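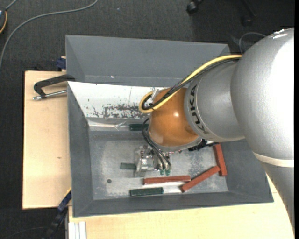
Gederon 600 Stacking Bin, Grey

Product code: 3234-G
Range: Gederon open-top storage
Supplied by: Mahawong Storage and Handling
Availability: Stocked, dispatched from the Mahawong warehouse

Overview

The Gederon 600 is an open-top rectangular bin for parts, bar stock offcuts, packaged consumables and general stores. It is moulded in one piece from polypropylene copolymer and is intended for shelving, bench use and short-haul trolley movement. The 600 replaces the earlier Piron bin of the same footprint. Piron lids fit the Gederon body, but Piron label holders do not - the slot is 3 mm narrower on the new moulding.

Specifications

External length: 600 mm
External width: 400 mm
External height: 220 mm
Internal base: 551 x 351 mm
Nominal capacity: 42 L
Tare weight: 1.9 kg
Maximum load, evenly distributed: 30 kg
Maximum stack load on bottom bin: 150 kg
Service temperature: -10 to 60 degrees Celsius
Colour: Grey, pigmented through
Base: Flat, ribbed underside
Handles: Moulded grip at each short end

Stacking and nesting

Bins stack when empty or loaded. They do not nest. Do not exceed five loaded bins in a freestanding stack, and reduce this to three where the floor is carpeted or uneven. Stacks on trolleys must be strapped if the top rim is more than one metre above the deck.

The rim profile is compatible with the Zarnska 400 half-size bin. Two Zarnska 400 units sit side by side on one Gederon 600. Check that both are seated in the rim before loading the upper tier.

Dividers

Dividers are sold separately in cross and long formats. Each slides into ribs at 50 mm centres. Cross dividers can be cut down with a fine-toothed saw where a partial-height partition is wanted. Long and cross dividers interlock at pre-cut slots.

3234-DX: Cross divider, pack of 10
3234-DL: Long divider, pack of 4
3234-LH: Label holder, clip-on, pack of 20
3234-LD: Lid, drop-on, grey

Chemical resistance and cleaning

Suitable for contact with mineral oils, dilute acids and alkalis, and most water-based detergents. Prolonged contact with petrol, toluene or chlorinated solvents will cause swelling and is not covered by warranty. Wash by hand or in a tray washer at up to 60 degrees. Drain inverted. Oil residue should be wiped out before washing, as it tends to collect along the divider ribs.

The standard grey grade is not conductive. For electrostatic-sensitive components, order the black conductive grade, code 3008-C, which has the same external dimensions but a lower maximum load of 25 kg.

Ordering

Sold singly or in cartons of six. Pallet quantity is 51 bins, shrink-wrapped. Custom colours are moulded to order, minimum 600 units. Hot-stamped lettering is available on either long side and adds ten working days.

Trade accounts: Jade Bramwell
Technical enquiries and load data: Lalit Pant

Specifications current at 2 Mar 2025. Dimensions are subject to a moulding tolerance of plus or minus 1 per cent.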